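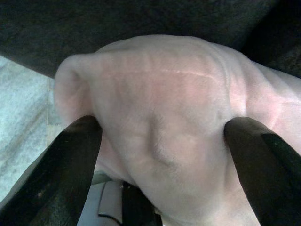 Pale pink item with a short, fuzzy pile

Fleece going hard after washing — detergent or water?

Posted by Jesby, June 4, 2018

We moved in January to a hard water area. Since then anything with a fleece or plush surface comes out stiff, with the fibres stuck together in small points. Cotton is fine apart from the towels. I wash at 40 degrees with powder, full dose for hard water, plus softener, 1,000 rpm spin. The drum is filled to the top most weeks. Is it worth fitting a water softener, or should I change the powder first?

Dogar
Change the wash first, it costs less. Three things to alter:

Use liquid for fleece. Powder can leave residue in a dense pile if the rinse is poor, and a full drum rinses poorly. Fill it to half.

Leave out the softener. It coats polyester fibres and the coating builds up with each wash.

Wash at 30 degrees and add an extra rinse. Mine takes 15 minutes longer with the extra rinse on.

To clear what is already there, run the fleece once with no detergent at all. If suds show on the door glass, there was residue. Repeat until the water stays clear. Brush the pile with a soft brush while damp, in one direction, and dry flat away from the radiator. Pile that has been flattened by heat — a hot tumble dryer, usually — will not come back.

Rolau
Get a water softener, we did and never looked back. Everything is soft now.

Stikum
Check the care label before any of this. Some plush has an acrylic pile and the label may say hand wash only. Also clean the powder drawer. Mine was half blocked and the rinse water was barely getting through.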